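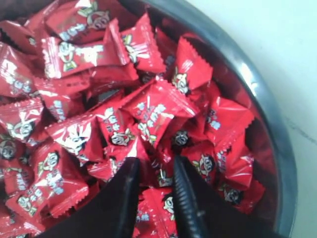 Figure 1. Wrist camera view, gripper fingers in the candy bowl.

Projects > Student Reports > Ondport Robotics Club > Candy Picking

Candy Picking from a Full Bowl

Our team worked on getting the arm to take one wrapped candy out of a bowl and put it in a paper cup. We called the project Dedance. The work ran from September to December.

The red wrappers were the hard part. They are shiny, they overlap, and the same cartoon face is printed on every one, so our first detector often marked two candies as one. We labeled 1,559 wrist camera images by hand and trained it again. Images with strong white streaks on the film still gave the most errors.

For the final test we ran 300 picks. The arm lifted exactly one candy in 180 of them. Most of the failed picks closed on a crimped wrapper end and slipped. A few brought up two candies together.

We refilled the bowl by hand after every ten picks. Next term we want to slow the last part of the approach and try softer finger pads. Our code and the labeled images are in the club's Wunder folder.

14 shares | 3 comments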